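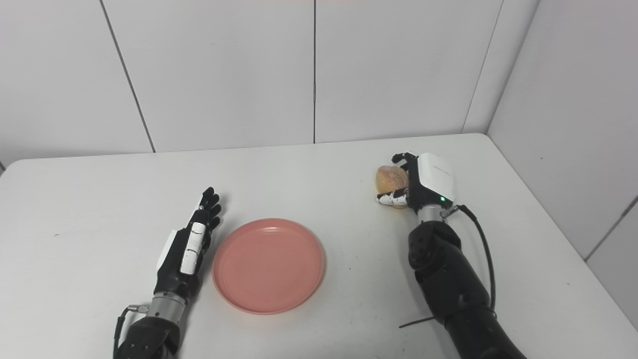
Prukgate compara dos manos robóticas y se guarda los datos que más importan

La empresa de integración Prukgate presentó en julio de 2025 los primeros resultados de su comparativa entre dos controladores para manos robóticas de varios dedos, el de Gustwood y el de Divell. Según la nota difundida a clientes, el segundo completó más ciclos con pan y vajilla ligera y lo hizo en menos tiempo. La nota habla de "un salto cualitativo". Los números que la acompañan dan para bastante menos.

La prueba consistió en coger un panecillo y dejarlo en un plato de plástico, con los dos brazos montados ante la misma mesa. Se hicieron 90 intentos por controlador. Divell falló 14 y Gustwood 17. Son tres fallos de diferencia, y Prukgate no publica qué se consideró fallo: si el pan se escurrió, si la mano lo aplastó o si un operario tuvo que parar el brazo. Tampoco dice cuántos panecillos distintos se usaron ni cada cuánto se cambiaban, detalle que cualquiera que haya trabajado con masa horneada habría preguntado el primer día.

"Con esa distancia yo no cambiaría ni un cable", comenta Arsalan Butt, consultor de automatización que ha leído el informe completo. A su juicio, la única cifra con algo de interés es el tiempo de ciclo, casi 29 segundos en el mejor de los casos, y por malo. Una persona llena una bandeja entera en ese rato.

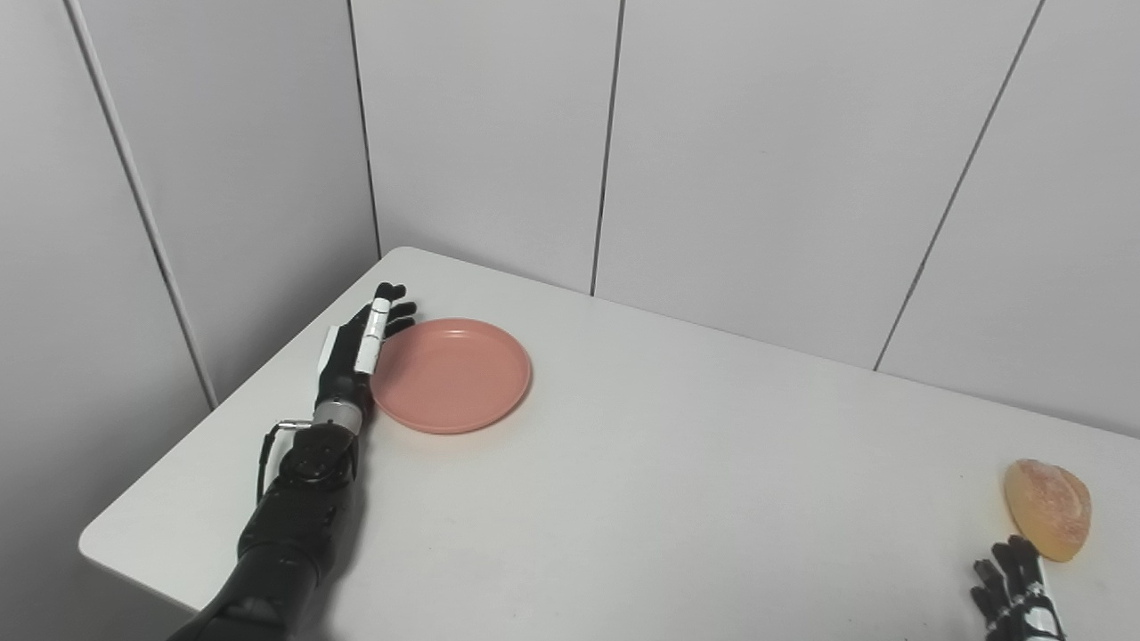 Lo que responde la empresa

Valter Bettencourt, responsable de ensayos en Prukgate, defiende que el objetivo era medir el agarre y no la velocidad. "Un pan es un objeto difícil, cede y no hay dos iguales", afirma. Asegura que habrá una segunda tanda en octubre, con piezas de bollería y envases, y que entonces se publicarán los registros de fuerza de cada dedo. La misma promesa figuraba ya en el informe anterior de la compañía, dedicado a cámaras, y aquellos registros siguen sin aparecer.

Bettencourt admite que el ajuste de los controladores no fue idéntico. El equipo de Divell mandó a un técnico propio para la puesta a punto, mientras que Gustwood se instaló con los valores de fábrica. El informe lo menciona en una nota al pie de la última página.

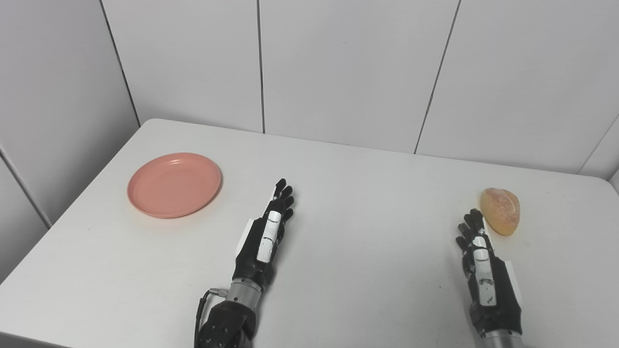 Queda además la cuestión del cliente. La cadena de obradores Baptista, que estudia automatizar parte de su envasado, recibió la comparativa como argumento de venta. Sus líneas trabajan con harina en suspensión, cintas en marcha y cestas llenas hasta el borde. El ensayo se hizo entre paneles blancos, sobre una mesa lisa en la que el pan y el plato rosa tenían sitio de sobra y no había nada más alrededor. Trasladar de ahí un porcentaje de aciertos a un obrador es mucho suponer. Baptista dice que no ha tomado ninguna decisión y que pedirá una prueba en sus propias instalaciones antes de hablar de precios.

Prukgate no ha facilitado el coste de ninguno de los dos sistemas. Gustwood ha solicitado que se repita la comparativa con un técnico suyo presente.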